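Wuklow block set: README and data card

By Njål Wallin
10/15/20
13 shares | 8 comments

Summary

Wuklow is a mixed set of small toy blocks in red, blue, green and yellow, kept in open plastic bins and sorted on a wooden table. The card covers the blocks, the bins, the table surface and the sort log. It replaces the text file that used to travel with the set, which still used the old shape names and listed a lid that has been lost.

The set has 169 pieces in eight shapes. The sort log has 719 rows. One row is one block placed in one bin.

What is included

pieces.csv — one row per block: piece ID, color, shape, wear code, note
sorts.csv — the sort log
bins.csv — bin labels and the date each label was last changed
shapes.txt — shape names and how to tell similar ones apart
README — what you are reading

The piece ID is a lookup key only. It is not written on the block. Early on we tried pencil marks on the undersides, but a block has no fixed underside and the marks rubbed off on the other pieces in the bin. Identical pieces can therefore trade IDs between sessions. If your use depends on following a single block over time, this set won't support it, except for the 13 pieces with a wear note distinctive enough to recognize.

Layout of the work surface

The table has a light wood top made of strips, with the seams running the long way. Bins go at the far side. Blocks to be sorted go on the near half with some space between them, flat on the wood, and not stacked. Blocks may touch. They may also sit at any angle to the table edge, and the log does not record the angle.

A normal start has most of the set in the bins and a handful of pieces on the wood. Mixed colors are fine both in the bins and on the table. If a round calls for single-color bins, empty both bins first and check the corners, where a small piece can lie flat against the wall and be missed.
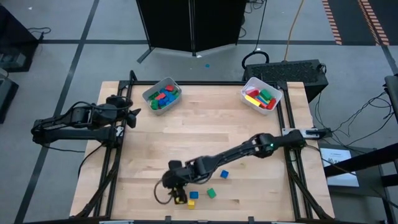

Does a block have to match the color of the blocks already in the bin?

Only in color rounds. In mixed rounds either bin is a correct target, and the "match" column in sorts.csv is left blank.

Round types

mixed: any block into any bin. Used for clearing the table and for practice. No errors are possible except a dropped block.

color: each bin is assigned one or two colors before the round starts. The assignment is written in the first row of the round and holds until the round ends.

shape: each bin is assigned a list of shapes. Color is ignored. This is the slow one, mostly on account of the two roof shapes described below.

A block that falls off the table is logged as "floor" and goes back to the place it came from. A block that lands in the wrong bin stays there until the end of the round. Do not fish it out halfway; the rows after it will no longer agree with the bin contents.

Columns in sorts.csv

round: integer, restarts at 1 for each site
site: Solheim, Skorkier or Brarkum
type: mixed, color or shape
piece: ID from pieces.csv
from: table or floor
to: left or right, as seen from the near side of the table
match: y, n or blank
note: free text, usually blank

"Left" and "right" caused more trouble than any other field. At Brarkum the log was first filled in from the far side, so every bin was swapped. Those rows have been corrected and carry "flipped" in the note column. If you keep an older copy, throw it out.

Shapes

The eight shape names are cube, brick, plank, pillar, arch, half round, low roof and high roof. The names describe the blocks in the master list, and not every session had all of them out.

Both roofs are triangular prisms. They are meant to rest on a rectangular face with the ridge on top and a triangular end at each side. A low roof has a wide base and a shallow slope. A high roof is steeper. The ridge is no help in telling them apart, as many of the peaks have been blunted. Put the piece next to a known low roof and compare the slopes. If you are still in doubt, log it as "roof" and leave the rest to whoever cleans the file.

Prisms show wear sooner than cubes do. Look at three places: the peak, the lower edge of the slope and the corners of the triangular ends. The wear code runs from 0 to 3.

0: no visible wear
1: edges softened, color complete
2: rough edge or faint grain showing through the color
3: bare spot, chip or crack

Code 3 pieces are kept in the set. A piece is pulled only when a splinter can be felt with a fingertip. Wear was judged by eye by one person, so treat the difference between 1 and 2 as weak.

Color can mislead on the yellow pieces. The sloping side of a yellow roof often looks paler than its end, and both are entered as yellow. There is no separate code for light yellow or deep yellow. We had one for a short time and it split the same block into two entries depending on which side was facing the person with the list.
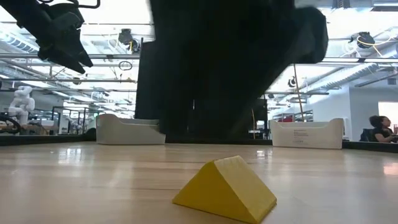

Solheim, April

The spring recount was done at Solheim on the same kind of top. All 169 pieces were present at the end of it. One blue cube had gone under the bin shelf and one plank had been filed as a brick. The plank accounts for the mismatch in the shape totals that earlier readers may have noticed; pieces.csv now has it right.

The recount also changed the way bins are labeled. Labels used to be written straight on the plastic and were hard to remove. They are now small stickers, put on the front before a color or shape round and taken off afterward. Permanent print on a bin is not part of the label and should be ignored when filling in bins.csv.

Bins

Any low, open-topped bin with a raised rim will do. Rounded corners are easier to clear out than square ones. The two bins in a round should be the same model, so that a reach over the rim is the same on both sides. Leave a gap between them wide enough for a hand. When they stand tight together, a block dropped on the shared rim can end up in either one, and the log will be wrong half the time.

Bins shift toward the back as a round goes on. Push them into line between rounds. Nothing in the data records bin position beyond left and right.

Surface and light

The varnish on the tabletop is glossy and picks up overhead lights. On the wood this shows as bright patches with broken edges, and a pale block lying near one is easy to overlook. Yellow is the worst case on a light top. Before closing a round, lean to one side and look again from a lower angle — the patches move and the blocks don't.

A matte cloth fixes the glare and was tried at Skorkier. It also bunches up under the bins and keeps a low roof from sitting level, so it was dropped. The Skorkier rows from the cloth sessions are marked "cloth" in the note column. They are otherwise complete and can be used.

For a last single block left out near the front edge, use the same steps as for any other. Check the shape against the list, note the wear, then log the bin it goes into. Last blocks are more often entered wrong than first ones. My guess is that people start packing up before the row is written. 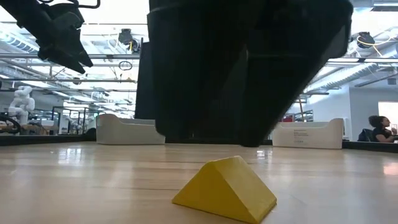 Known problems

Rows with a blank "to" field. These are rounds that were stopped early. The block was back on the table when the round closed.

"Roof" with no low or high. Left as entered. Do not guess from the color; both roofs exist in every color in the master list.

Duplicate rows at Skorkier. The log sheet was copied out by hand once and a few lines were copied twice. The exact duplicates are gone. Near duplicates with different notes were kept, as it is possible they are real.

No times. The log keeps order within a round and nothing else. You can't get speed out of it.

Suggested uses

Sorting exercises, counting practice, checking an inventory sheet against a real bin of parts, and small examples for a spreadsheet class. The set is too worn for anything that needs exact block dimensions, and no dimensions are given.

Care and packing

Wipe painted pieces with a barely damp cloth and let them dry on a towel. Do not soak them. Pack planks and pillars first, flat on the bottom, then bricks and cubes, then roofs and arches on top where their edges don't take the weight. Check the total against pieces.csv before the set moves to another site.

Changes

Added wear codes for all pieces.
Renamed "wedge" to "low roof" and "tent" to "high roof".
Corrected left and right in the Brarkum rows.
Moved one plank out of the brick count.
Removed the light yellow and deep yellow codes.

Share this page

Comments (showing 3 of 8)

pelle_k
The old file had "wedge" for both roofs in the Skorkier rounds. Are those all converted to low roof, or did you look at each one?

Njål Wallin
Each one, where the piece ID was filled in. Where it wasn't, they went to plain "roof".

marta.b
We use two bins of different depth and get more floor rows from the deep one. Might be worth a line in the bins section. Also the link to shapes.txt opens the previous version for me.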